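Fellum Lab: About Us

Print this page | E-mail this page

Search this site: Enter keywords Go

About Fellum

Fellum is a small research lab that works on how robots learn to handle everyday objects with two arms. We study learning from demonstration, where a person guides the arms through a task many times and a model is then trained on the recordings. Most of our work in the past two years has been on one question: how should the practice recordings be chosen so that a robot needs fewer of them?

We are a private lab with a small permanent staff. Part of our budget comes from contract work for packaging and food service companies, and the rest comes from research grants. The contract work and the research share the same benches and the same software, and most of our staff do both.

What we work on

Our main project is called Wemum. It is a method for deciding which starting positions to record next. In the usual way of working, an operator sets out the objects, records a demonstration, moves the objects a little, and records again. Operators are good at the task but they are not good at moving things at random. They tend to put the objects back in the same few places, and the model ends up with a lot of practice on those places and very little on the others.

Wemum keeps a running list of the layouts that have already been recorded and asks the model where it is least sure of what to do. It then gives the operator a short instruction for the next setup, such as turning an object a quarter turn or moving it nearer the back wall. The operator can skip an instruction that makes no sense. Skips are stored along with everything else, and we have learned a fair amount from reading them.

The second project, Masilela, is about the point where one arm has to wait for the other. A two-arm task often has a moment like this. One arm steadies a container while the other reaches in, and if the second arm starts too early the container moves. Models trained on plain recordings often get this wrong, even when each arm on its own is doing well. Masilela adds a small extra output that predicts which arm should be leading at any given moment. It adds very little to the training time.

Skimamlow is our set of tools. It handles recording, playback, labeling and the comparison of runs. We wrote it for our own use and it still shows in places. Partner labs can have a copy on request, with the understanding that we answer questions about it when we have time.

Why bags and bread

We chose bakery items for our main test task in the first year and have kept them. The task starts with bread in a paper bag and ends with it on a tray. People do this every day without thinking, and it contains most of the things that robots find hard. A paper bag changes shape when it is touched. Its handles get in the way. Items inside the bag hide one another, so the model has to act on a partial view and look again after each pick.

Rigid boxes would have been easier, and some of our early reviewers asked why we had not used them. We did run a box version for comparison. The models did well on it with very little data, and the differences between methods were too small to measure. The bag version separates a good method from a poor one much sooner.

We also wanted a task that a visitor could judge without help. The bread is on the tray or it is still in the bag.

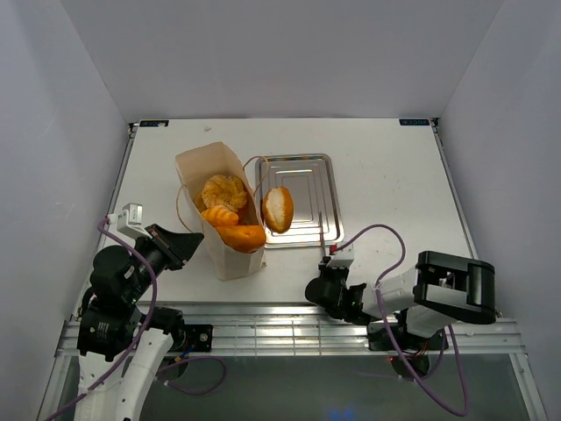
How many demonstrations does the method need?

With Wemum choosing the layouts, our models reached the same success rate with 277 demonstrations that they had reached with roughly 2000 chosen by the operators alone. The comparison is for the bag task only, and we would expect a different ratio on other tasks.

How we test

Every model is tested on 300 starting layouts that were never used in training. The layouts are drawn up before training begins and are kept in a separate file that the people recording demonstrations do not open. An attempt counts as a success if every item ends up on the tray and stays there after both arms have moved away. Everything else counts as a failure, including attempts where the last item lands half on the rim and slides off.

We do not give partial credit in our headline numbers. Partial scores are useful when we are looking for the cause of a problem, and they are in the detailed tables, but they make it easy to report progress that a customer would never notice.

Each failed attempt is watched by a person and given a cause from a fixed list. The list has changed twice. The first version had a single entry for "bag moved," which covered so many different failures that it told us nothing. It is now split by whether the bag was pushed, pulled by a handle, or tipped over.

What we have found so far

The gain from Wemum comes mostly from the orientation of the bag. Operators left to themselves tended to face the opening the same way, toward the arm that would do the reaching. Models trained on those recordings failed when the opening pointed somewhere else. Once the method began asking for other orientations, that gap closed early in training.

Changing the bread made less difference than we expected. Models trained on one mix of rolls and loaves did nearly as well on a different mix of similar size. Flat items are an exception, and we do not yet have a good answer for them.

Paper handles remain the most common cause of failure. A gripper can catch a handle on the way in or on the way out, and on the way out it usually drags the bag along. Masilela reduces these failures when the other arm is holding the bag, but it does nothing for a single arm working alone. A longer study of handles has been under way since January.

We tried letting the method choose every layout with no operator control at all. The results were worse. It asked for a number of positions that the arms could not reach, and the recordings made while trying to reach them were poor. The skip option was added after that trial.

How the lab is set up

Our benches are built to one plan, with a white top, walls on three sides and two arms mounted on a rail at the front. Keeping the benches alike means that a recording made on one can be used on another. When a part is changed on one bench, it is changed on all of them before recording starts again. This slows down upgrades, and we have accepted that.

Lighting is overhead and is left on a fixed setting during recording and testing. We know that this makes our conditions easier than those in a shop or kitchen. Contract work is tested again at the customer's site before we report any result from it.

Recording sessions are short. An operator works for two hours at most and then changes to labeling or other work. Earlier we ran longer sessions, and the demonstrations from the last part of the day were slower and had more corrections in them. Models trained on them picked up the same hesitations.

Working with us

We take on a small number of outside projects each year. The ones that suit us best involve soft packaging, mixed items, or a step that needs two hands. We do not build finished production machines. At the end of a project the partner gets a trained model, the recordings made for it, and a written report that includes the failures.

Students may apply for placements in operation, labeling or software. No earlier experience with robots is required for the first two. New operators spend their first week on the box task and then move to the bag.

Requests for the Skimamlow tools, test layouts or detailed result tables can be sent through the contact page. Please say which task you are working on and what kind of arms you use, so that we can send the right version.

Contact | Copyright Fellum. All rights reserved. | Back to top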